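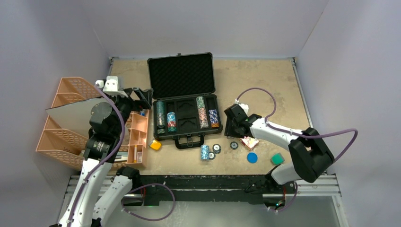 How do you put a poker chip set back in its case so the lid closes?

Posted by Warrick Paewai in Games and Hobbies

I picked up a used chip set in a black carrying case, with foam channels in the bottom and egg-crate foam in the lid. There was no sheet showing what goes where. The seller called it a Kernwood but I can't find that name anywhere on it.

So far I have a stack in each of the two outside channels on both sides and nothing in the middle. The tall ones are a dark teal stack and a red-and-white stack with green chips on top. The red-and-white stack leans toward the back and I don't know if that will matter once I pick the case up by the handle. The other two are a mixed one (teal, blue, red) and a blue-and-white one.

I also have pieces that aren't regular chips. There is a flat round blue disc and a couple of square ones, one yellow-orange and one green. Do these belong to the set or did they come from some other game? And does a deck of cards go in the middle, or is that space for more chips?

Ginevra Santoro

Sort by color first, before anything goes in the case. Mixed stacks are the reason most people can't tell what they have. Pull the green ones off your red stack and give them their own place, and break up the teal, blue and red one too.

Then load from the middle out, or at least evenly on both sides. A case with all the weight at the ends will carry fine, but short stacks tip over and slide along the channel when it's stood up. If you don't have enough chips to fill a channel, roll up a strip of felt or a paper towel and push it in behind the last chip. It should be snug enough that the stack can't lean. My own set had 24 chips missing when I bought it and I've had felt in one channel ever since.

Egg-crate foam in the lid is meant to press on the chips a little. If you have to lean on the lid to latch it, something is sitting too high. Open it and look for a dent in the foam, that will show you where.

On the cards, measure the deck against an empty channel. Some inserts have a flat slot for a deck and some are chips only. I wouldn't force it, the foam tears.
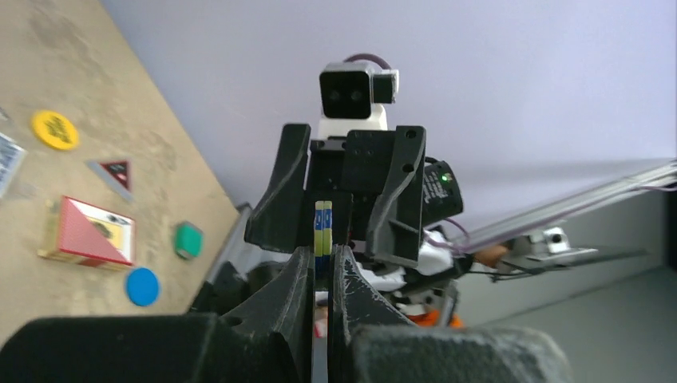

orlandini_68

Square ones are plaques. Mine has them too. They never fit in the round channels so I keep them in a sandwich bag on top. No idea about the blue disc, maybe a dealer button?

Rarnix

I agree with sorting by color but I'd do one more thing before packing. Lay everything flat on a table and pull out whatever clearly isn't a chip - coasters, cards, small boxes. Used sets collect odds and ends from the game drawer, and people keep trying to find a channel for them. Put those in a separate bag and decide later.

For the chips themselves, make stacks of 50 if you have that many of a color, and check whether a channel in your case takes that amount. They vary. If one holds fewer, pick a lower number and use it for every channel so you can spot a missing chip without recounting the whole case.

Wipe the chips with a barely damp cloth and let them dry overnight before they go in. Foam holds moisture and the smell gets into everything. I did a set for the Clustimcombe game night last November and packed it too early, and the case had to sit open in the garage for 2 weeks.

As for the lean, lay the case flat, push the stack straight with a finger at each end, and fill the gap. Close the lid while it's still flat and only then stand it up.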